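14 Mar 2023
By Gaetano Bianchini

3. Who keeps coming back?

I teach two evening classes a week at the Zelness studio in Brastden, so I had a pretty strong hunch going in. I figured people quit when the class got too hard. The sign-in sheets told me something else, and I spent a good part of July staring at them to make sure I hadn't mixed up the columns!

We had 3673 check-ins to work with, from 519 members (anyone who came at least once and signed legibly). I called someone a regular if they were still showing up after 30 days. It's a blunt rule, but it was easy to apply, and the front desk already thinks that way.
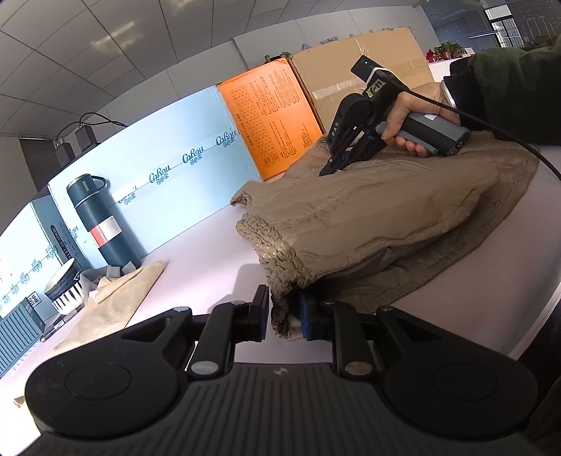

3.1 Start times and the walk home

Start time mattered more than style. Roughly 1246 of the check-ins were for the early evening slot, and its regulars hardly cared whether I put flow or slow stretching on the schedule. They cared that we ended on time — I got an earful whenever we didn't. The late slot drew plenty of first-timers, but they drifted off quickly, and the people I asked mostly brought up the walk home afterward.

I also tried splitting members by whether they brought their own mat. I wouldn't lean on that one, as the sheets only have a box for rentals and it was often left blank.
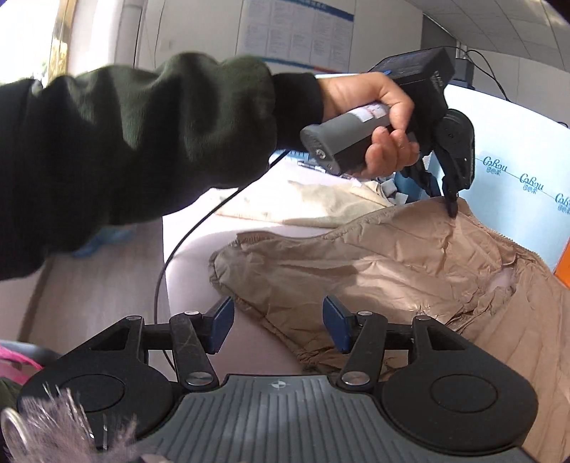
Figure 1. Bare hand with the fingers curled around a thick gray and black handle.

Recent items
Van Rooij: class size and beginner dropout
Gisteck booking records, a short guide
Room heat and evening attendance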